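Working notes + data card for the Loltudgate chore set. Last touched May 30, 2018. Pierina Cattaneo keeps the master copy, ask her before renaming anything.

## What's in it

Short table-top chores done by people holding grippers, so a policy can copy the motion later. 23 tasks so far — folding, sorting, putting stuff in baskets, wiping. Each take is 60 seconds max. Anything longer gets split.

- `tidy/` — gloves, socks, small cloth things into a basket
- `kitchen/` — cups, lids, sponges
- `bench/` — screws and trays, from the Osside shop floor

## Can machines do this yet?

Short answer no. Rigid things, mostly ok. Cloth is bad. Our Deltska baseline gets a cup on a shelf most tries, then grabs a glove by one finger and drags it. Nikolovski thinks more data fixes it. I think the jaws are wrong for anything thin but whatever, we'll see in September.

Basket tasks look easy and arent. Open jaws wide enough to clear the rim, let go, and the cuff stays hooked on the tip.

## Known problems

- 6 takes in `bench/` have no left-hand track. Dont train on them.
- Labels say "glove" for left and right both. Will fix.
- Dark backgrounds hurt the depth estimate, table top is fine

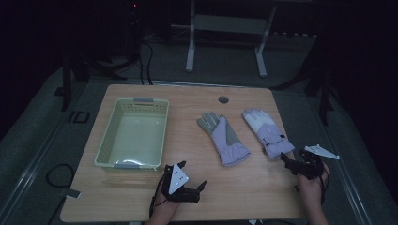

- Cable drag shows up in wrist pose as a small jerk. Filter is in `clean.py`, off by defualt

## Splits

Train and test split by operator, never by take. Version 2 adds a held-out room.

Bugs go in the tracker, no emails pls.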